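开放银行接口的授权管理与第三方接入
演讲备注
2022年3月25日,Wukent
Ranano银行渠道与接口管理部

目录
开场
授权从哪里开始
授权的范围与期限
撤回
第三方机构的准入
接口运行中的异常
差错与责任划分
下一阶段安排
备答材料

开场
(主持人介绍完毕后上台,先致谢,再翻到标题页。)

各位来宾,各位同业,下午好。感谢主办方给予我行这次交流的机会。今天汇报的题目是开放银行接口的授权管理,重点谈客户授权的取得、变更与撤回,以及第三方机构接入以后银行一侧承担的日常管理工作。

关于开放银行的商业前景,上午已有多位嘉宾作了阐述,本次发言不再重复。我行希望利用这段时间,把接口上线之后的工作讲得具体一些。接口规范写得再完整,上线以后仍会遇到规范没有覆盖的情形,例如联名账户的授权由谁作出,客户更换手机号码以后原授权是否继续有效,第三方机构更名之后客户在授权列表里看到的是哪一个名称。这些问题在项目阶段往往只占会议纪要的一行,在运行阶段则每天都要处理。

(此处停顿。说明现场提问统一放在最后,讲到授权期限一节时可允许简短插问。)

需要先作一点说明。以下内容以我行账户信息查询类接口的运行经验为主,支付发起类接口仅在差错处理一节涉及。两类接口的风险性质有明显差别,相关结论请勿直接套用。

授权从哪里开始
(翻页:授权流程示意。)

按照通常的理解,客户在第三方应用中点击“连接银行账户”,跳转至银行页面完成身份验证,再返回第三方应用,授权即告成立。我行最初的流程也是照此设计的。上线后客服中心收到的咨询显示,相当一部分客户并不清楚自己在跳转过程中同意了什么,也分不清哪一个页面属于银行,哪一个页面属于第三方。

为此,我行对授权页面作了调整。身份验证与授权确认分为两个独立的步骤,验证通过以后,客户会看到单独的一页,列明数据接收方的名称、拟读取的账户、拟读取的数据类别以及授权截止日。所有账户默认不勾选,由客户逐一选择。页面文字由法律合规部与客服中心共同审定,删去了“包括但不限于”一类的表述。

(补充说明:逐一勾选的设计在内部有过争论。业务部门担心客户中途放弃,合规部门坚持保留。最终保留,但将账户昵称与尾号并列显示,便于客户辨认。)

联名账户的处理需要单独说明。我行目前的做法是,任一账户持有人均可就查询类授权作出同意,系统同时向其他持有人发送通知,其他持有人有权随时终止该项授权。对于约定须共同签署方可动用的账户,查询类授权同样须由全体持有人确认。这一安排在操作上较为繁琐,但与我行账户章程中关于共同签署的条款保持一致,避免了柜面与线上两套口径并存的局面。

企业账户的情况更为复杂。企业网银的操作员、复核员与管理员各有权限,哪一级人员可以代表企业对外授权,章程中原本没有规定。我行最终明确,企业类授权由管理员发起、复核员确认,操作员仅可查看授权状态。部分小型企业仅设一名网银用户,此类客户须先到网点签署补充协议,再开通授权功能。

授权的范围与期限
(翻页:授权范围对照表。)

授权范围的表述,关键在于数据类别划分的粗细。划分过粗,客户同意的内容会超出其实际需要;划分过细,页面过长,客户往往直接拉到底部确认。我行现行的划分为四类,即账户基本信息、余额、交易明细、定期付款安排。第三方机构在提出接入申请时须逐类说明用途,未说明用途的类别不予开放,技术上也不会出现在授权页面中。

交易明细一类内部仍有可以讨论的空间。交易附言中可能包含收款人姓名、就诊机构名称、捐款对象等内容,其敏感程度与金额、日期显然不同。我行目前允许第三方申请不含附言的交易明细,并在审核时对确有必要读取附言的申请提出更高的说明要求。记账类应用大多提出需要附言以便分类,我行的答复是请其先以商户类别代码试行,确有不足再补充材料。

(如时间紧张,上一段可压缩为一句:附言字段单独审核。)

关于期限,我行设有到期重新确认的机制。到期前,客户会收到银行发出的提示,第三方机构也可以在自己的应用内提示,但不得以“服务即将中断”一类措辞制造紧迫感。到期未确认的,授权自动失效,令牌同时作废。重新确认时,系统不沿用上一次的勾选结果,但会在账户旁注明“上次已授权”。

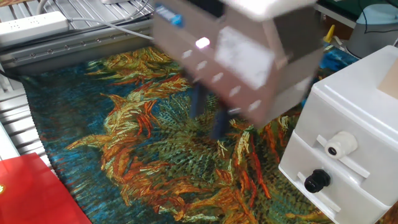

图:织物垫印有橙、黄、绿色旋涡状枝叶,底色深蓝,上方为夹爪

期限起算点也曾引起疑问。早期系统以令牌签发时间为起点,客户在页面上看到的截止日则以确认当日为起点,遇有跨日处理时二者相差一天。差异虽小,但在投诉处理中造成过不必要的解释工作。自今年1月起,两处统一以客户确认的日期为准,历史授权在下一次重新确认时一并更正。

撤回
(翻页:撤回路径。语速放慢。)

撤回授权的便利程度,应当与作出授权的便利程度相当。我行在手机银行首页的“安全中心”下设置了授权管理入口,客户可查看全部有效授权,并逐项终止。终止操作即时生效,无须说明理由,也不设置挽留页面。网点与电话渠道同样受理,办理时按照既有的身份核验标准执行。

实际运行中较难处理的,是客户仅在第三方应用一侧解除连接的情形。客户认为已经撤回,银行一侧的授权却仍然有效。接入协议已要求第三方机构在客户解除连接后主动通知银行,但通知的及时性因机构而异。我行采取的补充措施是对长期没有调用的授权发送提示,请客户确认是否保留。

此外还有已传输数据的处理问题。撤回授权只能阻止后续读取,此前已经传出的数据由第三方机构依照其与客户之间的约定及适用的法律规定处理。对这一点,我行在撤回完成页上作了明确说明,并提供第三方机构的联系方式。客服中心的应答口径也据此修订,不再使用“您的数据已全部删除”之类的表述。银行无法核实的事项,不应由银行向客户作出保证。

授权记录本身需要留存。客户撤回以后,授权的内容、时间、确认方式和终止方式仍按档案管理规定保存,用途限于争议处理与监督检查。曾有客户要求一并删除授权记录,客服人员须说明留存依据,并将书面答复归档。

第三方机构的准入
(翻页:准入流程。)

准入审核分为资料审查与技术测试两个部分,两部分可以同时进行,但生产环境的证书须待两部分均通过后方可签发。资料审查关注经营资质、数据用途、信息安全管理制度、分包安排以及客户投诉渠道。技术测试在沙箱环境中完成,内容包括证书校验、令牌更新、错误码处理与限流响应。

以Drastano平台的接入为例。该平台自身不直接面向个人客户,而是汇集多家下游应用的请求,再统一向银行发起调用。资料审查中遇到的第一个问题是,客户在授权页面上应当看到谁的名称。若只显示平台名称,客户无从辨认;若只显示下游应用名称,又掩盖了数据实际流经的环节。经双方协商,页面上以下游应用名称为主,并在其下方注明“经由Drastano传输”。下游应用发生增减时,平台须事先报备,未报备的应用不得使用平台证书发起请求。

第二个问题是安全责任的传递。平台与下游应用之间的协议,银行并非当事人,无法直接要求下游应用整改。接入协议因此约定,平台对其下游应用的数据处理行为向银行承担责任,并在发生安全事件时履行通知义务。协议文本的这一部分往返修改多次,建议正在起草同类协议的同业尽早把分包与转接安排纳入谈判范围。

(备注:不评价Drastano平台的产品与经营情况。如有听众询问,答复以接入规范为限。)

准入之后的年度复审同样不可省略。机构更名、股权变更、主要系统迁移,均可能使准入时的审查结论不再成立。我行要求第三方机构在上述事项发生后主动报告,复审时再作核对。对于更名的机构,授权页面与授权管理页面在过渡期内同时显示新旧名称,以免客户误认为是陌生机构而拨打反欺诈热线。

接口运行中的异常
(翻页:异常分类。)

授权管理模块采用Tsuchiya系统,由我行科技部门负责运维,渠道与接口管理部负责业务规则的配置。上一统计期内,该系统共登记异常事件3,653件,其中超过80%与令牌更新失败有关。这里所称异常事件,是指系统自动登记、须由人工确认原因的记录,同一原因引起的重复告警未作合并,因此不宜将该数字理解为受影响客户的数目。

令牌更新失败的原因较为集中。一类是第三方机构未按规范保存新令牌,继续使用旧令牌发起请求;另一类是客户在银行一侧更换了登录设备,触发重新验证,而第三方应用没有给出相应提示。前一类由接口支持人员与第三方技术团队直接沟通解决,后一类涉及客户体验,我行在错误码中增加了可供应用识别的原因字段,并在开发者文档中给出了建议的提示文字。

其余异常涉及请求频率超限、证书临近到期、返回字段与规范不一致等情形。证书到期完全可以预见,却仍然不时发生,主要是第三方机构的联系人变动后未更新登记信息,提醒邮件无人接收。现已要求每家机构登记部门公用邮箱,个人邮箱仅作为备用。

(提示:如被问及可用率指标,答复以开发者门户公布的数据为准,不在现场口头引用。)

关于计划内维护,我行提前在开发者门户发布公告,并在维护期间返回专门的状态码。此前维护期间返回的是一般性服务错误,部分应用据此反复重试,维护结束后短时间内请求量骤增,影响了正常客户的使用。状态码调整后,这一现象已有缓解,但仍有个别应用未按文档适配,正在逐家联系。

差错与责任划分
(翻页:差错处理。)

客户发现第三方应用中显示的余额与手机银行不一致,通常首先联系银行。经核查,多数情形是第三方应用展示的为上一次读取的结果,读取时间没有标明。接入规范已增加要求,凡展示账户余额的页面须同时展示数据读取时间。对于已经接入的机构,给予过渡期完成改造。

支付发起类接口的差错处理遵循另一套程序。客户主张某笔付款未经其授权的,由银行先行受理并调取验证记录,不得以付款系经第三方发起为由要求客户自行与第三方交涉。责任最终由谁承担,由银行与第三方机构依据协议另行确定,该过程不影响对客户的答复时限。客服人员在受理环节不对责任归属作出判断,只登记事实。

争议记录的格式也作了统一。银行与第三方机构各自保存的日志,时间标准、流水编号与字段名称均可能不同,核对时费时较多。现行规范要求每次请求携带由发起方生成的唯一编号,双方日志均须保留该编号,时间统一至同一标准时区。对于未携带编号的请求,接口直接拒绝。

下一阶段安排
(翻页。预计剩余时间有限,本节逐条简述即可。)

下一阶段的工作主要集中在授权页面的无障碍改造、企业客户授权流程的线上化,以及授权管理入口在网银端的同步上线。无障碍改造已完成读屏软件的适配测试,文字放大后部分按钮重叠的问题仍待修正。企业客户方面,补充协议的电子签署方案正在法律合规部审核。

开发者门户将增设规范变更的预告栏目,重大变更在生效前公布草案并征求意见。我行注意到,以往变更说明偏重字段层面,对业务含义的解释不足,第三方机构的产品人员难以判断影响范围。新的变更说明将附业务背景与受影响场景。

Wukent地区的各接入机构如对本次发言涉及的规范条款有不同意见,可通过开发者门户的意见栏目提交,由渠道与接口管理部统一答复。

备答材料
(以下内容不在正文中宣读,供提问环节使用。)

关于收费。查询类接口的基础调用目前不向第三方机构收费,超出约定频率的部分按协议执行。具体标准属于协议内容,不在公开场合说明。

关于未成年人账户。未成年人名下账户暂不开放授权功能,监护人亦不能代为作出授权。是否调整,待账户章程修订时一并研究。

关于屏幕抓取。我行不支持第三方机构以客户的登录名和密码读取账户数据。如提问人引述具体应用名称,不作评论,请其将线索转交反欺诈部门。

关于已故客户。银行收到死亡通知并完成登记后,其名下全部有效授权随即终止。遗产管理人如需账户资料,按继承业务程序在网点办理。

关于境外机构接入。现阶段仅受理在本地具备相应资质的机构,境外机构经由本地平台转接的,按转接安排的规定审查。

关于讲稿。幻灯片可在会后由主办方分发,本备注为内部文件,请勿随幻灯片一并提供。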